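Clearing the long table

In February I decided to keep the long table clear. It is a pale table, quite big, and for this reason everything in our life landed on it: letters, keys, the instructions for a Gedby shelf I never built. Bình Lương once told me that a table is not a closet. I was a little offended, but she was right.

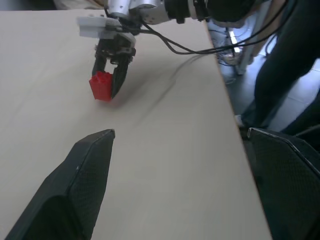 My rule is now simple. What I use every day may stay in a row at the far edge, along the wall. The middle must be free before I go to bed. Toy bricks are the exception, and I admit I am weak with them. We have 127 of them from a Lamley box, and each evening one or two come back to the table. A red one is the most frequent visitor. 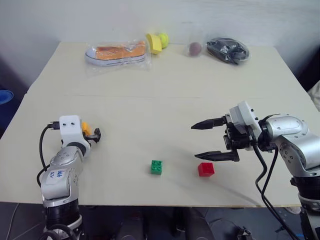
I also wipe the seam where the boards meet, with an old toothbrush, because crumbs like to stay in there. It takes 3 minutes. Ariel Magbanua recommended me a wax for the wood, but I have not tried it yet. If you have used one on a light surface, please write to me if it made the color darker.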